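**Purnow produce stand, two-tier - 5 months in**

We bought the Purnow for the shop in place of two folding tables. It cost $264 and came in one heavy carton. Assembly took me 42 minutes with the supplied hex key, which is soft and rounded off near the end - use your own.

The metal is solid and doesn't wobble on our carpeted floor. The crates lift out for washing but dry slowly, and one has a rough edge I had to sand. Bruised fruit is down compared with the tables.
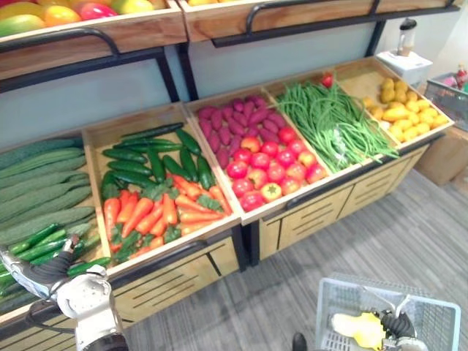

*Light pine crates in a black metal frame, mangoes up top.*

I'd buy it again, though I wish it had casters. Four stars.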